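작업 노트 — 세면 세트 정리 (컵, 치약)
1월, 오후에 씀
조회 42 · 댓글 7 · 공유 9

오늘은 Zullivard 방 세면대에 놓을 물건을 다시 골랐다. 먼저 지난번 메모에서 틀린 점을 고친다. 나는 "치약은 컵 옆에 눕혀서 둔다"라고 적었는데, Eyerusalem Tekleab 씨가 읽고 댓글을 남겼다. 눕혀 두면 선반 앞쪽이 좁아지고, 아침에 컵을 꺼낼 때 손이 치약에 걸린다고 한다. 맞는 말이다. 그래서 그 문장은 지우고, 이번에는 컵 안에 세우는 방법을 중심으로 적는다.

준비한 것은 많지 않다. 손잡이가 있는 청록색 머그컵 한 개와 흰색 튜브 치약이다. 칫솔은 오늘 넣지 않았다. 칫솔까지 같이 놓으면 무엇 때문에 컵이 기울어지는지 알기 어렵다고 생각했다. 순서를 하나씩 나누는 것이 나에게는 더 편하다. Bayu Tuhumury 씨는 이런 방법이 너무 느리다고 하지만, 나는 나중에 노트를 다시 읽을 때 헷갈리는 것이 더 싫다.

머그컵은 원래 세면대용 컵이 아니고 차를 마시는 컵이다. Enance 상자에서 꺼낸 양치 컵도 써 보았는데, 바닥이 좁고 가벼워서 치약을 꽂으면 한쪽으로 잘 기울었다. 도자기 머그는 무게가 있어서 마음이 놓인다. 나쁜 점은 떨어뜨리면 깨진다는 것이다. 그래서 아이가 있는 집에는 권하지 않는다고 설명서 초안에 한 줄을 넣으려고 한다. 이 문장은 Bayu 씨가 한국어를 확인해 주기로 했다.

치약의 방향에 대해서도 이야기가 있었다. 나는 뚜껑을 아래로 하는 쪽이 좋다고 생각한다. 내용물이 뚜껑 쪽으로 내려오니까 마지막까지 짜기가 쉽다. Eyerusalem 씨는 반대 의견이다. 컵 바닥에 물이 고이면 뚜껑 주위가 지저분해진다고 했다. 두 의견이 다 이유가 있어서, 우선 뚜껑을 아래로 하는 것을 기본으로 하고, 컵 바닥은 매일 닦는 것으로 적어 둔다.
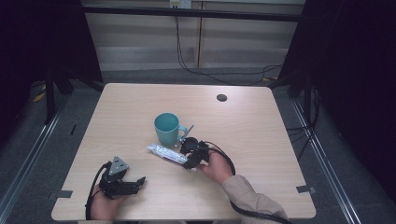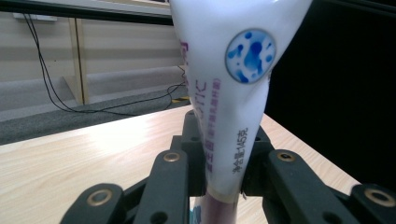 튜브에 "净含量145克"라고 쓰여 있다. 내용량 145그램이라는 뜻이다. 물품표에는 무게 칸이 비어 있어서 오늘 이 숫자를 넣었다. 다만 이것은 내용물의 무게이고 튜브와 뚜껑의 무게는 들어 있지 않다. 전체 무게는 저울이 돌아오면 다시 재야 한다. 저울은 지금 Govindasamy 쪽에서 쓰고 있다. 물품표 번호는 3635번이고, 이름은 "치약(흰색, 튜브)"으로 통일한다. 전에는 내가 "치약 큰 것"이라고 쓰고 Bayu 씨는 "흰 치약"이라고 써서, 같은 물건이 표에 두 번 올라가 있었다. 앞으로는 색과 모양만 쓰기로 한다.

컵의 손잡이 방향도 정해야 한다. 나는 오른손을 쓰기 때문에 손잡이가 오른쪽에 있는 것이 자연스럽다. 그렇지만 Zullivard 방의 세면대는 오른쪽이 바로 벽이다. 손잡이를 벽 쪽으로 놓으면 손가락이 들어갈 자리가 부족하다. 이 방에서는 손잡이를 앞쪽으로 비스듬하게 돌려 놓는 것이 좋겠다. 다른 방은 오른쪽 그대로 둔다. 이 내용을 표로 만들면 보기 좋겠지만, 아직 방이 몇 개 안 되니까 글로만 남긴다.

튜브가 줄어든 다음의 문제도 남아 있다. 치약을 많이 쓰면 위쪽이 얇아지고 힘이 없어져서 컵 밖으로 휘어진다. 집에서 쓰는 치약도 늘 그렇게 된다. 끝에서부터 말아 올리고 집게로 잡으면 괜찮지만, 집게를 달면 윗부분이 무거워진다. Bostton 집게는 나에게는 너무 큰 것 같다. 더 작은 것이 서랍에 있는지 Bayu 씨에게 물어보았고, 답을 기다리는 중이다.

댓글에서 온 질문에 여기서 대답한다. 컵을 물에 씻은 후에는 거꾸로 엎지 말고 수건 위에 옆으로 눕혀서 말려 주세요. 엎어 놓으면 안쪽에 물기가 오래 남고 냄새가 난다. 수건은 얇은 것을 쓴다. 두꺼운 수건은 컵이 굴러가지 않아서 좋지만 마르는 시간이 길다. 치약 뚜껑은 꽉 닫은 다음에 꽂는다. 당연한 말 같지만 지난달에 한 번 잊어버려서 컵 안을 전부 다시 씻었다.

다음에 할 일
- 칫솔을 넣고 같은 컵으로 다시 해 보기
- 저울을 받으면 치약 전체 무게 재기
- 물품표에서 두 번 올라간 줄 지우기
- 작은 집게 찾기 (Bayu 씨 답 확인)
- 설명서 초안의 "깨질 수 있음" 문장을 Eyerusalem 씨에게도 보내기

추가, 오후 늦게: 물품표에서 겹친 줄은 지웠다. 사진 파일 이름은 아직 옛날 이름 그대로이다. 내일 바꾸겠다.

공유 9 · 댓글 7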